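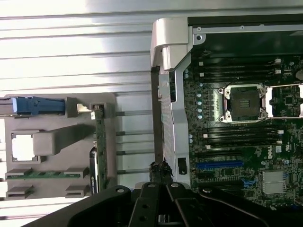

Call for participants: silent prayer and meditation week in Kikunholm

The Korkdale Circle is looking for 15 people to join our autumn retreat in the guest house at Kikunholm. We are a small group of different beliefs, and we study the writings of the old mystics together. You must be at least 18 years old. Previous experience of meditation is useful but it is not required.
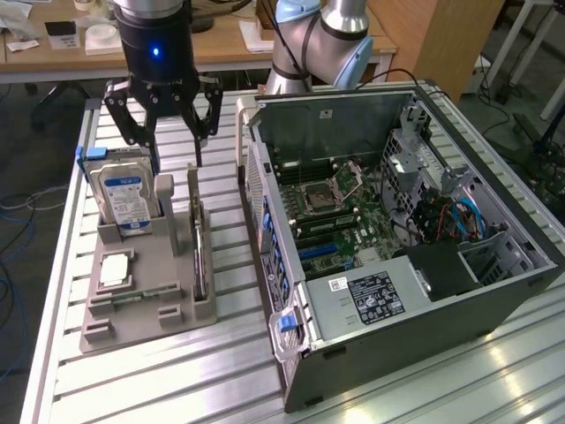

The price is 195 pounds, with a shared room and vegetarian meals included. Mobile phones stay in the office during the week. Please write to us by 25th August, and tell us in a few lines why you wish to come. Places are confirmed by letter, and the retreat takes place in November.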